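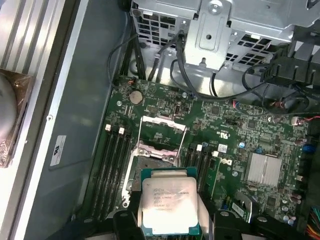
Cell 2, wrist camera. Processor in the fingers, socket and open retention frame behind it.

BENCH NOTES: ILLO GETS NEW FINGER PADS
Zarelport workshop newsletter, 17 January 2025

Quick one this month, the cell is back up and there's a queue.

For anyone new: Illo is the arm in Cell 2, Kramer Street end of the building. It handles processors on old desktop and workstation boards, out of the socket and into a tray, or the other way round. It spent all of August on lid screws and then we moved it over to chips. Screws were easier.

What was wrong. Chips were turning in the grip. Small turn, a degree or two, enough that the placement check rejected them over the socket and the arm backed off to try again. Log had 82 rejects in the last full batch before we stopped. Batch was 1360 boards, so not a disaster, but nearly all of them were in the back half and it was getting worse by the day. We first blamed the camera. Recalibrated it twice. Wasted an afternoon.

It was the pads. The left one had a shiny patch where the edge of the chip sits and the right one hadn't, so one side gripped and the other side slid. Should have looked there first. You can feel it with a thumbnail.

What we did, in order, so the Ustano crew can copy it for their cell:

Arm to service position, air off, key out, key in your pocket. Not on the bench. In your pocket.

Took both fingertips off. Four small screws, and they're not all the same length, which the old sheet doesn't mention. Lay them out on tape as they come out. The long ones go nearest the wrist.

Cleaned the mating faces with a dry wipe, then alcohol, then another dry wipe. There was old thermal paste in the left joint. Probably been there since before the move. Paste gets everywhere, more on that further down.

New pads on as a pair. Never one new and one old, even if the old one looks fine. We tried that in the fall and it lasted three shifts.

Fingertips back on loose, then closed on the gauge block at low force, then tightened with the fingers still closed. If you tighten them open they pull slightly off square and you're back where you started. This is the step that got skipped last time, going by the witness marks.

Force check. We had the grip set too high to make up for the worn pads, which of course wore them faster. Back down to 15 newtons. Holds fine. If it starts slipping at that setting, look at the pads and leave the number alone please.

Then the camera. It hadn't moved but we ran the calibration anyway, board in the fixture, no chip, then the same again with a scrap chip in the fingers. The second run is the one that matters. With a chip held up the camera can't see all of the socket, the chip itself hides part of it, so the software has to find its place from what's left over: the frame around the socket, the memory slots on either side, mounting screws. Any board where those are hidden under cable is going to give trouble.

Which brings us to prep. Most of the stops we logged in December were nothing to do with the gripper. Cables. A loop of black cable hanging over the top of the board looks like nothing to you and the arm will happily snag it on the way in. So, for whoever is loading:

Tuck or tape anything loose that crosses the board. Tape the bundle to the metalwork, not to the board.
Memory out before it goes in the cell. The fingers need the room.
Lever up, load plate all the way open. Half open counts as closed.
Wipe the top of the chip if the cooler has just come off. Paste on the spreader ends up on the pads and then in the joint and then somebody has to write one of these.
Cases stay on the mat, long side against the stop. If it rocks, pull it out and find out what it's sitting on.

The chassis jobs are slower than bare boards and they're going to stay slower. There's a side wall to clear and the arm has to come in steep. We've set a seperate approach path for them, pick "deep case" on the panel. Do not run a full case on the bare board path. It'll clear the wall on the way in and might not on the way out.

Test results so far. Ran a scrap board over and over with the same scrap chip, 1000 pick and place cycles with nobody touching the settings. Two rejects, both near the start, both before we'd retightened the left finger. None after that. Pads looked even on both sides when we stopped and checked. Then a short run of real machines, mixed makes, no turned chips. Good enough to go back to work on.

What we didn't fix. The tray sensor on the output side still misses the last pocket now and then. Workaround is to leave that pocket empty. There's a note on the door. The new sensor is on order and we don't have a ship date, so stop asking.

Also the light. The ring light is too strong on shiny spreaders, the near part washes out almost white and you can't read the engraving. Doesn't bother the placement, the software goes by the edges. It does bother the part number reader, so that's still being done at the second station with the chip in the tray. We may try a diffuser. If there is a sheet of frosted plastic lying around in the stores, we'd take it.

Maintenance sheet has changed. Pads now get looked at at the start of every batch and not whenever. Thumbnail test, both sides, initial the sheet. Spare pairs are in the second drawer under the cell, in the bag marked ILLO. The bag marked OLD is for the worn ones, we want them back, we're trying to see if they always go on the left first. If you're at Ustano, put yours in the internal mail with the batch number on.

The old sheet, the one with the single screw length, should go in the recycling. There's a copy taped inside the Cell 2 cabinet and at least one more floating around the loading bench. If you find it, bin it. The new one has the screw drawing on the back.

Last thing, the key. It went missing for half a shift during all this and was found on the gauge block shelf. See above re: pocket.

Next issue: the tray sensor, if it turns up, and a longer piece on the deep case path with the numbers you need to set it up from scratch.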